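Notes from the gathering side
March
By the Helta home recordings desk

I said last time that I'd write something about how the examples for Helta get made, as several of you asked and I kept putting it off. So, a cup of tea and a go at it.

If you're new to the newsletter, Helta is our attempt at teaching a robot arm to tidy small things away. We don't write out the movements. A person picks up a pair of hand-held grippers, does the job with them in an ordinary home, and the recording goes into the pile the system learns from. No robot needs to come along, which is a mercy on the stairs! The grippers go in a rucksack with a spare strap and a packet of biscuits.

We passed 844 usable recordings this month. I'd hoped for more, but we threw out 138 along the way, mostly my own early ones, where I'd rushed the first few seconds and the start position was all over the shop. It stung a bit to delete them. I do think the pile is better for it, and the Korkard people (they do the training, and they're very patient with us) had been dropping hints about it for weeks.

The job this month has been jewellery into a tin. It sounds like nothing, doesn't it? I thought we'd be through it in an afternoon. Then I tried to lift a beaded bracelet with two pads and no fingertips, and it sagged in the middle and slid out sideways, and I said a word I won't print. Bracelets change shape the moment you touch them. A bangle keeps its shape but likes to skate away from you. When they're all lying against each other you have to decide which one to go for first, and that choice is part of what we want the system to pick up from us.
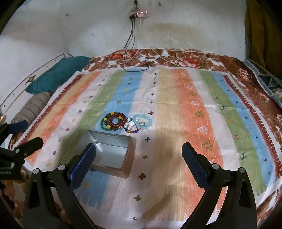
Bangle and bracelets in a row behind the open tin, with the grippers open over the striped cloth.

We work on beds a lot. Villness, who handle our sheet of tasks, first had everything planned for tables, and I argued for beds until they gave in. People put things down on beds. They're soft, so the tin tips if you lean on the edge of it, and the bedding has patterns on it that make a dark bead very hard to find. That striped cloth has little crosses, trees and deer all over it, in some of the same sort of colours as the beads. I'd be worried about a system that had only ever seen bracelets on a plain white worktop.

A few things I've learned, for those of you about to start your own batches. Go slower than feels natural. I count to two in my head before I close the pads, and again before I lift, and my recordings got a lot cleaner once I started doing it. Don't tidy up the background first! Cables, pillows, whatever's on the bed, leave it where it is. Shuffle the pieces between goes, and please shuffle them properly, so they aren't in the same order with one nudged along. And if you drop something, carry on and pick it up again. We keep those. Korkard say a recovered drop is worth more to them than a perfect run, and I've decided to find that comforting.

What I haven't cracked is the second hand. With a gripper in each you'd think one could steady the tin while the other does the lifting, and it can, but I keep forgetting I've got it and it just hovers at the side like a spare part. If anyone has found a way of making it feel natural, do write in. The Strebel group were trying a lighter grip with a wider strap and I've asked to borrow a pair.

Next on the sheet is lids. We're after 200 recordings of putting one on and taking it off again, any tin you like so long as it has rounded corners and isn't brand new. I've started raiding the kitchen. The tea caddy is out, I'm afraid, as the lid needs a proper thump and the pads won't manage it.

Batches can be sent in whenever you've got a decent handful. Put the room and the surface in the notes box, even if it seems obvious, and say which hand you started with. I've been dreadful about that last one and I'm now going back through my own, in the evenings, with the biscuits.

Recent items
Lighter straps: first thoughts from Strebel
Why we keep the drops
Socks, and why we stopped doing socks
Filling in the notes box
Villness task sheet: what's changed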